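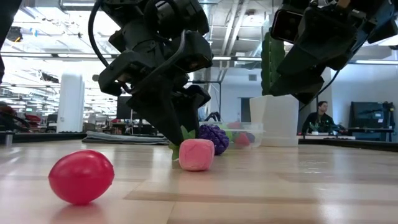 Toy fruit and the red egg on the wooden tabletop.

Subject: Re: [finish] Durent hardwax on tabletops, second coat not curing
Date: 12 February 2020
List: finish

> I put two coats of Durent satin on a maple top in January. The
> first coat was fine. The second is still tacky at the back edge
> after 10 days. Same can, same pad, same room. Is the can bad, or
> do I have to strip it?

Don't strip it yet. If the first coat cured out of the same can, the can is probably good. A tacky second coat with Durent is usually excess film. The first coat goes into open grain and most of it disappears. The second has nowhere to go, and whatever is left after wiping sits on the surface and skins over. Once it has skinned, the oil under it gets very little air and can stay soft for weeks.

The back edge fits. Most people start wiping at the front, and by the time they get to the back the oil has begun to set and the cloth slides over it. If the top is against a wall, there is less air moving there as well.

What I would do, in this order:

1. Pull the top away from the wall and run a fan across it, low setting, for 2 days. Check with a dry knuckle in a spot that doesn't show.

2. If it still grabs, wet a white pad with the thinner listed on the can and rub the tacky area only. Wipe dry with clean cotton and keep turning the cloth. Lay the used cloths flat outdoors to dry. They can self-heat if you ball them up.

3. Leave it overnight. If the sheen is patchy, go over the whole top once with a barely damp pad of Durent and buff it off within 6 minutes.
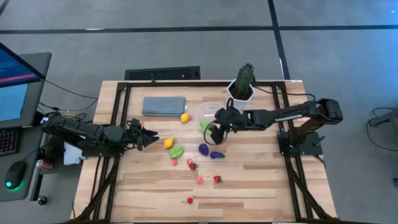
On the question of grit, which came up in the Altine thread: I stop at 150 on maple. Going to 220 closes the surface enough that even the first coat has trouble, and the difference in feel is gone after buffing. Glued-up tops are less predictable than a single board, as the strips don't all take oil at the same rate. Judge by the strip that takes the least.

I have not tried Dinu on a tabletop, only on shelves. It went on thinner and I never got a tacky coat, but it water-spotted within the month. Bidar is a film finish and a different problem altogether. Don't put it over uncured oil.

One thing missing from your message is room temperature. If it was under 60 F overnight, add that to the list and warm the room before step 3. Please post the number either way.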